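Snack storage, revised

The worktop at the end of our kitchen has been the snack area since we moved in, and it has never had a system. In August I gave it one. The Langlois unit above it has a single usable shelf, 800 mm wide, of which 80 mm is lost to the hinge side. Everything has to fit in what remains or live on the marble-patterned top underneath.

First step: everything out on the worktop, sheet of off-white paper down, bags sorted by size. Crumpled ones get flattened before measuring. A bag full of trapped air takes far more shelf than its contents justify.

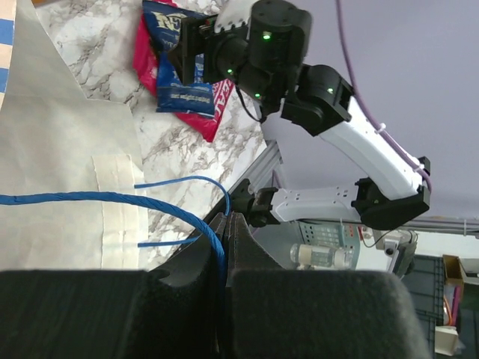
A reader commented on the last post that flattening breaks the crisps, and that she would sooner lose the shelf space. Fair point. I now press from the sealed end only and stop when it resists.

Second step: filing upright, seals at the top, as in a card index. Small packets go in front of large ones. Purple in front of yellow works well enough, as the taller seal still shows behind. I tried Hedel dividers and took them out again; they are stiff, and the bags slump either side of them regardless.
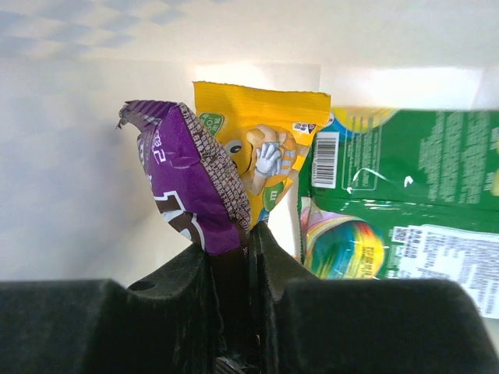

Upright is fine until you take one out and the whole row falls over, according to a reply on the Mirkine forum. It does. A bookend at the open side fixes most of it, and I have ordered a second for the Friday restock.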